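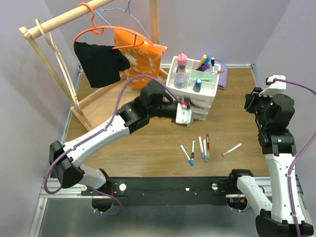
Vulora デスクオイル 半年使った感想

1月に買って半年たったので書く。急ぎなので雑です。

モノは木の机用のメンテナンスオイル。Vuloraのやつ、600ml缶。近所のホームセンターになくてSellbridgeの通販で買った。送料込みでもそこそこ。缶はでかい。机だけなら絶対余る。うちは天板2枚と棚板やってまだ半分以上ある。

使い方。布に取って木目に沿ってのばす。15分とか書いてあるけど冬は全然足りない。最初の1回それで拭き取ったら翌朝ベタベタ。乾拭きやり直し。2回目からは倍くらい置いて、新しい布でしつこく拭いたら大丈夫だった。夏はまだやってないのでわからん。

仕上がりは満足。色はちょっと濃くなる。つやは控えめ。前に使ってたStamatopoulosのワックスはもっとテカテカで、ノートに字を書くとき蛍光灯が映りこんで嫌だったので、そこは完全にこっちの勝ち。手ざわりもさらっとしてる。ワックスは指紋もすごかった。

水はじきはまあまあ。コップの輪じみは、すぐ拭けば残らない。一晩放置したら残った。これは自分が悪い。熱いものは試してません、こわいので。あと消しゴムのカスが前よりくっつかない気がする。気のせいかも。

におい。ここが一番の減点。柑橘系って書いてあるけど最初の2日は普通に油くさい。窓あけて寝た。寒かった。3日目あたりからほぼ気にならない。部屋が狭い人は週の頭じゃなくて休みの前にやったほうがいい。やる順番も大事で、小物とか服は先に別の部屋に出しておくこと。自分は出しわすれてカーディガンがしばらく油のにおいだった。 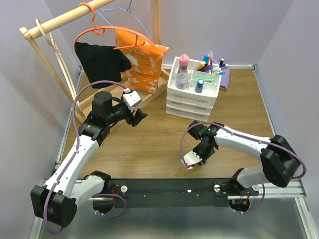
木のラックとオレンジのハンガー

で、棚とかラックみたいな細い部材。布だとやりずらい。丸い棒は手袋して直接ぬるのが早かった。角のところは油がたまるので綿棒。服をかける部分は塗らなくていいと思う、色移りが怖い。自分は塗って後悔して、乾いてから白いタオル巻いて確認した。移らなかったけど二度とやらない。

缶のフタも不満。注ぎ口がなくて、傾けるとふちに垂れる。垂れた油が固まってフタが開かなくなる。2回目に開けるときマイナスドライバー使った。Cistholmの小さいボトルに移しかえたら解決したけど、それなら最初からボトルで売ってほしい。600mlより小さいのも出してほしい。

大事なこと。使った布は丸めて捨てない。植物油なので熱をもって火が出ることがある。水にひたしてから捨てる。缶の裏に書いてあるけど字が小さすぎる。もっと目立つところに書くべき。

再塗装のペースは、50日おきくらいと店のページにあったけど、そんなにいらないと思う。うちは手が当たる手前のところだけカサついてきたら足してる。全面は半年で2回。

点数つけるなら5点中4。においとフタで1点引き。次もたぶん買う、というか当分なくならない。突板の家具に使えるかは知りません、うちのは無垢なので。メーカーに聞いてくだい。

追記:布は古いTシャツでOK。ただしプリントのところは切り落とす。毛羽が出るタオルはだめ、天板に全部くっつく。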